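Halina Olszewski
January 20, 2020

Rates notice came today. Up $136 on last year for the same block, same bins, same footpath that stops two houses short of ours. Going to put a few things down while I have them in my head.

Stellthorpe has 3000 rateable properties. The council newsletter says so on page two, next to the ad for the pool.

The increase is meant to cover the McKinnon Street drainage. Fair enough, it floods. But the same drainage was in the April budget papers the year before last, and as far as I can see no one has dug anything.

I rang and got put through to Irena Kozłowski in rates, who was polite and looked it up while I waited. She said the job went out to tender, came back too dear, and is being re-scoped. No date for it.

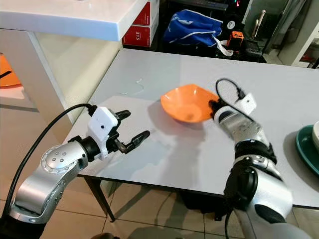 Asked what happens to the money in the meantime. It sits in a reserve. You can ask for the reserve balances in writing, and they have to answer. I've sent my letter.

If you're on a pension, check the concession has been applied. Mine hadn't carried over. It's a one-page form and you need your card number. They'll take it at the front counter or by post.

You can pay in four instalments but you have to make the first one on time, otherwise they want the lot.

Awuor Mfinanga asked about objecting to the valuation. You can, separate form, it's on the back of the notice in the small print. Do it before you pay if you can manage it.

Next council meeting is open to the public. Questions have to be in by noon the day before. Mine is about the drain.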